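Growing Under Glass, Evening Course
Handout for the second session: what hemp wants from its soil
Tutor: Ilaria Bortolotti
9 May 2021

Hello again, everyone, and thank you for all the questions you sent in after the first session (I have read every one of them, even the long ones!). Quite a few were about feeding, so I've moved feeding forward and pushed the part on drying and storing back to later in the course. We are talking here about hemp grown for fibre and seed under licence, the sort of crop they have on the Jasińska plots, and if you are thinking of planting any yourselves you must sort out the paperwork first.

Hemp has a reputation for growing anywhere. There's a little truth in that, but a plant that survives in poor ground is a long way from a plant that gives you a decent crop. The taproot wants to go down, and if it meets a hard layer it bends sideways and the whole plant sulks for weeks. Dig a hole before you sow, a proper deep one, and look at the side of it. If you find a pale, tight band that your trowel won't go into, break it up in March, while there is still time for the ground to settle.

On acidity, aim for soil that is close to neutral. Very sour ground locks away much of what you put on it, so you can feed and feed and still see yellow leaves. Lime is slow, so test early and test in more than one corner of the plot.

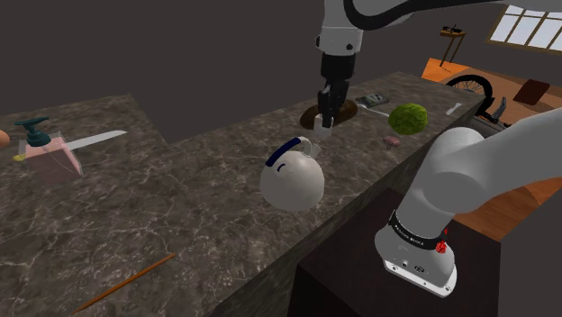
Why do the lower leaves turn yellow first when a plant is short of nitrogen?
The plant can move nitrogen around inside itself, so it takes what it needs from the old leaves at the bottom and sends it up to the new growth at the top.

Iron behaves the other way round. It stays more or less where it was put, so a shortage shows in the youngest leaves, which go pale between the veins while the veins themselves stay green. Do please get into the habit of asking which end of the plant is unhappy before you reach for a bottle. I spent my first summer at Plaltosari pouring nitrogen on plants that wanted iron, and very lush and very pale they were too.

Watering next. Seedlings hate standing in wet soil, and more young hemp is lost to kindness than to drought, in my experience. Let the top dry out a little, then water well and leave it alone.

For next time, please read the two pages on root rot and bring a jar of soil from your own garden, with the lid on tightly (my car still remembers last year). We'll be comparing the Sidance and Folov plots, which were sown with the same seed on very different ground.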